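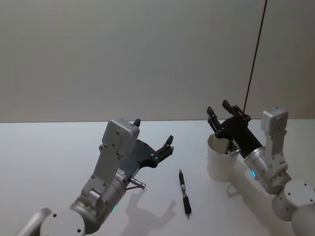

I plan and lead small trips along the Skarovden coast, and if you've landed on this page you're probably trying to work out who's behind it before you send anybody your money. Fair enough! I'm Ruben Vanhove, I started the company, I answer the phone, and on most trips I'm the one walking at the front with the wrong hat on. I like travel plans kept simple. Think of a white tabletop up against a pale gray wall, with nothing printed on either of them, and that's pretty close to how I want a vacation day to look when you wake up into it - one boat, one walk, one good meal and a lot of clear space around them. My first brochure had eleven fonts and a day schedule broken into quarter hours. I still have a copy and you can't see it.

Before all this I worked the ticket window at the Skarovden ferry dock. It was supposed to be a summer job and I stayed four years (the window had a heater and a view of the harbor, so you can see how it happened). People would get off the big boat with a suitcase in each hand and ask me where they should go. The official answer was a map with the castle on it. The castle is fine. It has a gift shop and a cannon. But I kept telling people to skip the line, take the little green bus out to the Skernska shore and walk back along the water, and a surprising number of them came by the window the next day to tell me about it. One couple brought me a jar of the honey they sell out there. I figured if folks were going to take my advice anyway I might as well go along and carry the sandwiches.

So that was the business plan. I ran the first trip in May, with six people, two of whom were my aunt and her neighbor. It rained the whole way. I'd rented a van that smelled like wet dog by lunchtime and there was no dog. My aunt told everyone she was a paying customer and left a very long note in the guest book, and I still quote from it when I need cheering up.

How the trips work

We run four of them now, and I'll go through them quickly since the trip pages have all the prices and packing lists.

The Skernska Shore is the original. It's an easy walk with a bus ride out, and you can bail at either of the two villages if your knees say so. The path is mostly packed gravel with one sandy stretch that gets into everybody's shoes.

The Harbor Morning is a short one for people who are only in Skarovden off a cruise ship or on their way somewhere else. We start early, look in at the fish auction, walk the old sea wall out to the light and have breakfast when we get back. I do ask that you be on time for this one. The auction won't wait for us and neither will the gulls.

The Islands is an overnight on the Jernetti, a retired mail boat with bunks that were built for shorter people. If you're tall, write to me first and I'll put you in the one at the front where your feet can hang out over the chart locker. She's slow and she rolls a little. I love that boat more than is reasonable for something I don't own.

And then there's the Long Week, the whole coast from one end to the other, bags carried for you, with a rest day in the middle. Please don't book it as your first ever walking trip. People do, and they mostly get through, but they're awfully quiet at dinner by day three.

Groups stay at six guests or fewer. I get asked all the time if we can squeeze in just one more and the answer is no, sorry, even if it's your sister. Six fits at one table. Six can hear me over the wind without me shouting, and when somebody wants to stop and look at a seal, everybody gets to see the seal. I once helped out on a coach tour with 60 people and spent the whole day counting heads in parking lots.

Where we eat

This gets more e-mail than any other subject, so here goes. Most trips start or finish at Kuipers, on the corner by the dock. They do a fish soup with a lot of dill in it and a plum cake that runs out early. I'm not paid to say so (I've tried). If you don't eat fish, tell me when you book and they'll make the bean one, and it's just as good - better on a cold day if you ask me. Allergies go on the booking form. Please fill in that box even if you think it's a small thing.

On the Jernetti the food is whatever the skipper feels like cooking, and he feels like cooking potatoes.

The money part

We're a small outfit and we mean to stay that way. The price you see on a trip page covers the guide, the boat or bus, the beds if it's an overnight, and every meal that's marked. It doesn't cover drinks, your travel to Skarovden, or travel insurance, and you really should have some. Boats get canceled here. If the harbor office closes the channel we can't argue with them, and I don't want to argue with them, they're usually right. When that happens on one of our trips you can move your date or get your money back, and you can take a night to think it over.

Tips come up a lot too. You don't have to. If you'd like to, there's a tin on the Jernetti, and what goes in it stays with the crew.

By now I've walked with about 3000 guests, going by the guest books, and I'd love to say I remember every name. I don't. I remember boots. If you came with us years ago and you're thinking of coming back, tell me what you had on your feet and I'll probably be able to tell you what the weather did.

Things I'm still not good at

Answering e-mail fast in the high season. I read them all, but I read them on a bench somewhere with one bar of signal, so give me a couple of days. The phone's better in the evening. I'm also bad at photos of people, so the gallery page is mostly rocks. If you took nice ones on your trip, send them over and I'll put your name under them.

I'm told the website should have a booking calendar that updates itself. It's coming. Until then the dates on the trip pages get changed by hand, by me, and once in a while I forget one. If a date looks open and you've got your heart set on it, write before you buy your flights - please, please do this.

We don't run in deep winter. The bus stops going out to the Skernska shore and the Jernetti gets hauled out to have her bottom scraped. I spend those weeks fixing the signs on our bit of the path, redoing the packing lists and reading other people's travel books by the stove. Last winter I also tried to learn the accordion. The neighbors were polite about it.

If you've got questions, use the contact page or call, and if you're already in town just come down to the dock and look for the bad hat.

Page last updated Feb 5, 2024

Print this page | E-mail this page to a friend

Share this: 60 shares

4 comments

marlene_on_foot
We did the Shore walk with our two teenagers and they put their phones away without being asked, until the seals, and then the phones came right back out. Ruben, the sandy stretch got into everybody's shoes and also the suitcase. Still finding it.

Big Dale
Is the front bunk on the Jernetti long enough for 6'5"? Asking before my wife books it.

Ruben Vanhove
Dale, your top half will be very comfortable. Call me and we'll talk about the rest of you.

tess w.
Can you get the recipe for the plum cake? We got to Kuipers too late both days and had to watch other people eat it.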